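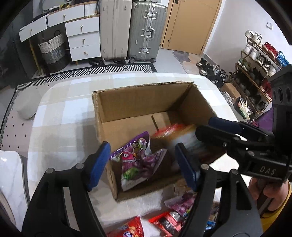 # Student project: bags squash or slip when we pack snacks with hand-held grippers

**wudbridge_robo_club** · posted Fri 13 February · tags: grippers, student-projects, demonstrations

Hi all! First post, long-time reader, please be gentle. I'm in a student robotics club in Wudbridge and our project this term is packing a snack box. We record people doing the packing with hand-held grippers, and later on we train a policy from the recordings and try it on the club's arm. The arm part is months away (the showcase is in August), so for now it's all demonstrations, demonstrations, demonstrations.

The task sounds like nothing. There's an open cardboard box on a table, a bunch of snack packages lying around it on the tablecloth, and you pick them up and put them in. I figured we'd be finished in an afternoon, ha.

What keeps going wrong is the bags. The puffy ones slide out sideways if I close gently, and if I close harder they sort of fold around the pads and then don't let go cleanly when I open up over the box. Stiffer packages are fine. Small wrapped things are fine too, as long as I come straight down on them. I did a run of 60 pickups last weekend, only with bags, and in 59 of them I had to shift my grip at least once before the bag was where I wanted it. The one clean pickup I can't explain at all.

We're also arguing about whether bags should be grabbed lying down or standing up. I've been holding them upright with a pad on each side, like this:

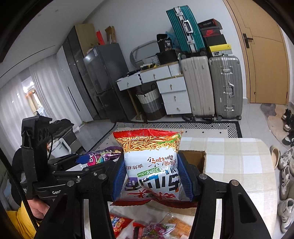

*Fried noodle snack held upright between the blue pads, box off to the right.*

It looks tidy, and it makes it really easy to see which way the bag is facing, but the sides pinch in and I worry about crushing what's inside. The other camp in the club wants to grab everything by the crimped edge along the top and let it hang. I tried that and my bags swing like crazy on the way over to the box.

So, three things I guess:

- sides or top edge for soft bags?
- should I throw out the runs where I had to re-grip, or keep them?
- is it a problem that two people reach for the same box? We sometimes work with a gripper each and we get in each other's way a lot

Same kind of grippers for everybody, ribbed pads, nothing modified. Thanks in advance!!

---

## 2 replies

**hoàng_makes** · marked as helpful

Oh I know this pain. Our class did a pantry version of this and the bags ate most of the semester.

Sides, in my opinion, but lower than you'd think. Give the bag a second to settle before you close, and try to get the pads onto the part where there's something solid behind the plastic. Up high it's mostly air, and the bag just squirts out one side or the other. With noodles or anything crunchy you can feel through the handle when you've reached the contents. Stop there. You'll want to squeeze a bit more for safety – don't, that's where your folding comes from.

The top-edge grab isn't wrong, it's a different skill. It works nicely when the bag is going into a gap that's narrower than the bag is wide, because it hangs thin. The swinging is mostly speed. Lift, wait, move, wait, lower. It feels silly and slow, but your recordings will be so much easier to learn from. If half your club does sides and half does top edge and it's all mixed together, though, I'd expect a mess when you train. Pick one per type of package and write it down somewhere everybody can see it. We had ours on a sheet of paper taped to the table and people still ignored it, but less.

On re-grips: keep them, just not all of them! If the bag slips and you calmly set it down, back off and take it again, that's a lovely thing for a policy to see. If you're wiggling and mashing at it in the air for ages, bin it. I'd look through your 59 and sort them by that. I bet plenty of them are usable.

For letting go, go down inside the box until the bag touches something, then open slowly and pull straight up. Opening from above the rim is what made ours stick to one pad and then flop out over the edge.

Two people on one box was great fun and terrible for our numbers. What helped was one person packing and the other one only steadying the box or nudging things over. Swap after every 4 items so your hands get a break.

> **wudbridge_robo_club:** This is super helpful, thank you! Going lower on the bag makes so much sense. We'll try the swapping thing too, my wrist is toast by the end.

> **hoàng_makes:** Put your elbow on the table when you can. Changed my life.

---

**pluvik**

use softer pads. or stick some foam on them

> **wudbridge_robo_club:** We have to leave the pads as they are, the arm has the same ones and they need to match. Should have put that in the post, sorry!

> **pluvik:** ah ok. then don't fill the bags so much lol

> **tundthorpe_lab_kid:** Not a full reply, just adding that we shuffle the packages between runs, with the bags facing all different ways. Our first batch had everything lined up neatly in front of the box and the arm was hopeless as soon as one bag was turned around. Also take turns on which corner you fill first, we forgot that one and had to redo a whole Saturday.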